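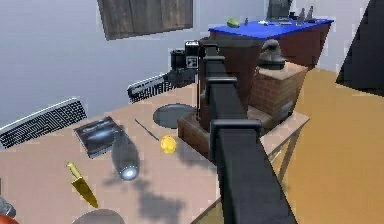 Simulation, table de tri : le bras et la tronçonneuse. Clavier et livre à gauche, four en briques à droite.

Samedi, 8 h. Suite des essais pour l'atelier de Clamier. J'ai relancé la scène avec les objets mélangés, 27 passages, toujours le même réglage de vitesse.

La tronçonneuse reste l'objet le plus difficile à cause du guide, qui est long et qui change l'équilibre. Le couteau à manche jaune, je le laisse pour lundi.

Discuté avec les collègues du tri chez Bodcombe. Là-bas ils ne portent plus les pièces lourdes, ils ont moins mal au dos, mais ils passent maintenant 75 minutes par poste à corriger les erreurs sur l'écran. Une collègue m'a dit qu'elle connaissait les objets par la main et que cela lui manque. Je le note parce que dans le cahier de charges de Özkan il n'y a aucune ligne sur ce sujet.

À faire : demander à Brarkamow qui aura le droit d'arrêter le bras, l'opérateur ou seulement le chef de poste. Refaire l'essai avec la limite à 700.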